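Print this page | E-mail this page

Sendwood Evening Program
Home Storage and Joinery, Session 4 handout
Loads, Spans and Why Shelves Sag
Instructor: Hemant Mathur

Last time we got as far as wood movement and ran out of clock right when it was getting good, so the first few minutes tonight will finish off the question about breadboard ends. Then we start on my favorite topic in the whole course: sag!

Everybody has seen a tired bookshelf. The middle dips, the books lean in toward each other, and you can take everything off and the board still smiles at you. Two different things are going on there. One is plain bending, which goes away when the load goes away. The other is creep, the slow extra bend that builds up when a load stays put for months or years. Particleboard creeps a lot, plywood less, and solid hardwood less again. When I talk about a shelf "holding" something, I mean holding it for years.

What makes a shelf stiff

Four things matter: how long the span is, how thick the board is, how deep it is front to back, and what it's made of. They don't matter equally, and this is the part I love.

Span. For a load spread evenly along the board (a row of books, say), sag goes with the fourth power of the span if the weight per inch stays the same. Double the span and the sag is sixteen times bigger. Sixteen! If the total weight stays the same and you just spread it over the longer board, it's eight times.

Thickness. Stiffness goes with the cube of the thickness. Double the thickness and you get one-eighth of the sag.

Depth. Straight proportion. A board twice as deep sags half as much under the same load -- but a deeper shelf tends to collect more stuff, so don't count on that.

Material. Look up the modulus of elasticity, written E. Twice the E, half the sag. Please use the table in your packet and not the numbers from the back of the old Winby book, which mixes units on the same page.

Cheating, in the good sense

You rarely need a thicker board. Glue a strip on edge under the front and the shelf behaves like a much thicker one, because the strip is tall in the direction that counts. A strip an inch and a half tall under a three-quarter-inch board makes a huge difference, and it hides the plywood edge too. A cleat along the back wall does the same job from the other side.

Open frames are another route. The posts carry the weight down, and the rails keep the span short and the corners honest. 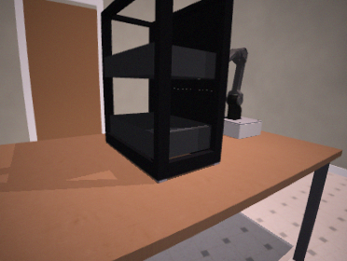 Fig. 1. Open shelving unit with black posts and rails and a dark gray upper shelf.

The weak spot in any open unit is racking, where the rectangle leans over and turns into a parallelogram. Solid backs stop it completely. Without a back you need stiff corner joints, a diagonal brace, or a fastening to the wall. Try it with four strips of cardboard and four brads before next session. Then add one diagonal and push again. I have done this in front of a class more times than I can remember and I still grin when it locks up.

Worked problem

Shelf A is 39 inches long and carries books. Shelf B is the same board, same books per inch, but 59 inches long. How much more does B sag?

59 / 39 = 1.51 (call it 1.5)
1.5 x 1.5 x 1.5 x 1.5 = 5.06

So B sags five times as much, for only half again the length. Now fix it. Either put a support in the middle of B, or work out how thick B would have to be to match A. (Hint: you need the cube root of 5.06. It comes out a little over 1.7 times the original thickness, so a three-quarter board becomes nearly an inch and five-sixteenths.)

Notes for your own projects

Measure the load before you design. Bathroom scale, an armful of your real books, divide by the inches they take up. Cookbooks and art books will surprise you, and vinyl records are worse.

Shelf pins: check that the holes are square to the face. The Jurkness jig in the tool cabinet is fine for this, but the stop collar slips, so put tape on the bit as well.

Anything tall gets fastened to a stud. This applies to loaded bookcases of every kind, including the heavy ones that "aren't going anywhere."

Reading for next time: Salminen, the chapter on edge joints, skipping the part on hide glue unless you get curious (do get curious). Bring a sketch of one shelf with its span, thickness and load written on it, and we'll run the numbers together at the bench.

Print this page | E-mail this page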